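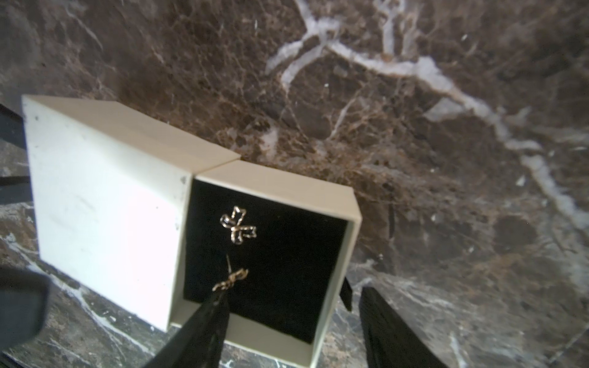 Building a Gripper Arm at Home
Session 4 handout: small parts and fingertips
Instructor: Marlene Hinrichs

Bring your Vogler base, the Zovix driver board and both finger blanks. If your wrist camera is still loose, tighten it before class. We lost half of the March session to that.

1. Where we are

Last time everyone closed the gripper on a block of wood and got a repeatable grip. Small jewelry is harder. An earring weighs very little, and most of it is open space. The fingers can close fully on nothing and the motor current will look the same as a good pick. For this session, don't trust current alone. Check the camera.

2. Finger shape

A narrow tip gets into a box between the walls. A wide pad does not, but it is easier to line up on flat parts. Detlef Ostermann's notes from the last course have drawings of both. Sand the tip by hand and test the fit with the power off.

3. Approach

Open the lid fully and turn the box so the lid is clear of the arm's housing. Come in from the front, low and slow. With earrings, aim for the wire outline and stay off the post – it bends, and a bent post changes the grip point for every run after it.

Black velvet gives the camera very little to work with. Gold stands out well against it; black fingertips do not. Tomomi Kobori put a dot of white paint on the side of each tip, a few millimeters back from the end. Do the same if your tracking drops out over the lining.

4. Settings to start from

Closing speed: 2 on the Zovix dial
Position step on final approach: 66
Fully closed position: 2,368 (yours may differ, write it down)
Runs per test: 100

Change one setting at a time. Log misses separately from drops.

5. Before next session

Finish one full test and bring the log. Ute Wegener has the spare finger blanks. Bernd Eichhorn needs the small clamps back in the gray cabinet by 9 p.m.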